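Throw blanket shrinks more in length than width, why?
Home Textiles > Care and Laundry
28 replies, 1,204 views (showing selected page)

ravel_stop
Bought a woven acrylic/wool blend throw from Grulldale in August. Washed once, cold, gentle cycle, laid flat. It lost 4 inches in length and almost nothing in width. The tag says "wash cold, dry flat" and I followed it. Is this a defect or normal behavior for a woven piece? I would have expected it to shrink evenly.

Torkum
Normal. Warp yarns are held under tension on the loom and the weft is laid in with much less. After the cloth comes off, the warp wants to go back to its rest length, and water lets it. That is relaxation shrinkage. It is a separate thing from felting, which needs heat or agitation and affects the wool part only. Was the surface changed at all? Fuzzy, thicker, harder to see the weave?

ravel_stop
No change in the surface. Same hand feel as before.

Torkum
Then it is relaxation. It should mostly stop after the second wash.

selvage_ed
I disagree with "normal." Any mill doing its job wet-finishes the cloth before cutting and hemming. If a throw drops 4 inches in the first cold wash, the finishing step was skipped or rushed. I would send it back.

Torkum
Wet finishing reduces it. It does not bring it to zero, and cloth is often stretched again when it is pulled onto the cutting table. How long was the throw to begin with? On a 60 inch piece, 4 inches is high. On a 90 inch piece it is within what I see at work.

ravel_stop
90 by 60 on the label. I did not measure before washing, so I only have the label to compare to.

selvage_ed
Then you don't know that you lost 4 inches. Label sizes are nominal.

E. Xolalpa
Selvage_ed is right about the label, Torkum is right about the cause. I ran a small finishing shop for years and the long direction always moved first. One more thing to check is whether the pattern has bands or borders running across the ends. A border in a different yarn or a different density will shrink at its own rate, and the edge goes wavy while the middle stays flat.

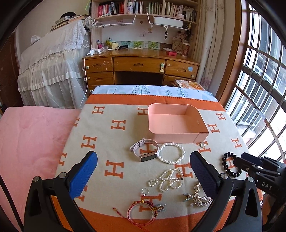
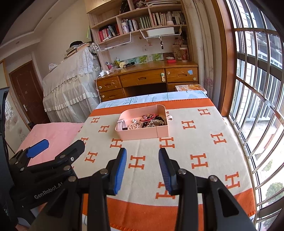

Before blaming the wash, measure the border and the center of the piece separately. Lay it on a flat surface, smooth it by hand without pulling, and take the width at the border and again at the middle. On a cream blanket with orange H motifs and wide orange bands like this one, the line where the band meets the cream is a handy reference, and you can put the tape right along it. If the two widths match, the border yarn is behaving like the rest. If the border is narrower, expect the corners to pull in. Write the numbers down and repeat after the next wash.

Eustaquio Xolalpa

ravel_stop
Measured per the above. Center and border widths are the same. Length is 86 on both sides. So it is even, just shorter than the label.

looseend
Can it be stretched back? I blocked a knit blanket once with pins and a steamer and it worked fine.

Torkum
Knits block well because the loops move. A plain weave has nowhere to go. You can steam it and pull it out an inch or so, but it will come back at the next wash. Also be careful with steam on acrylic. It softens and stays limp, and you can't undo that.

selvage_ed
Agree on the steam. Still think the seller should hear about it. What does Grulldale say about shrinkage on the product page?

ravel_stop
Nothing I can find. I wrote to them. They replied that up to 5 percent in length is allowed under their terms. 4 out of 90 is 4.4 percent.

selvage_ed
Convenient.

Torkum
It is a common enough tolerance for a blend. I would keep it, wash it once more the same way and measure again. If it drops another inch or more, go back to them with both sets of numbers.

ravel_stop
Will do. Second wash is in the machine now, will post the length when it is dry.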